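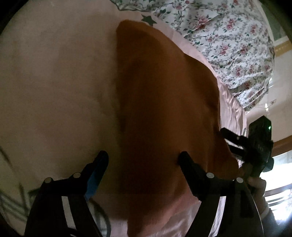 The hand-held gripper among the fabrics: brown cloth, shiny pink and a floral print

If you have been following my notes from the sewing room, you will know I have been teaching a folding job by hand with a pair of grippers, and several of you wrote to ask how to go about it without losing your temper. So, with a pot of tea beside me, these are the things I would pass on.

Start with one cloth before you try a heap. Plain cotton is kind to a beginner, and satin is a little horror -- it slides away just as you close the jaws! Leave it until your hands have settled.

Open the jaws wide well before you reach the cloth, then come in slowly. Go for a raised fold if there is one, as a flat bit of fabric gives the fingertips very little to get hold of. If there isn't a fold, push the cloth gently sideways until it makes one.

When you use two grippers, let one hold still while the other does the moving. I used to wave both about at once, and when I looked back at those recordings I could hardly follow them myself, so goodness knows what the machine would have made of them.

Keep your free fingers off the cloth. It is terribly tempting to smooth a corner with your thumb, but the machine hasn't got a thumb, and you will only have to do that turn again.

Different colours and prints are well worth mixing in (raid the scrap bag, that's what it's for). I did 9 turns with the same beige piece my first evening and was thoroughly bored by the end of it.

If you fumble, carry on and pick the cloth up again as calmly as you can. I keep a few of those, so long as the recovery is tidy, and bin the ones where I got cross.

Last of all, rest your wrists. Bernadette Collet at Drolcombe has done over 3000 turns and she still stops for a stretch whenever the kettle goes on.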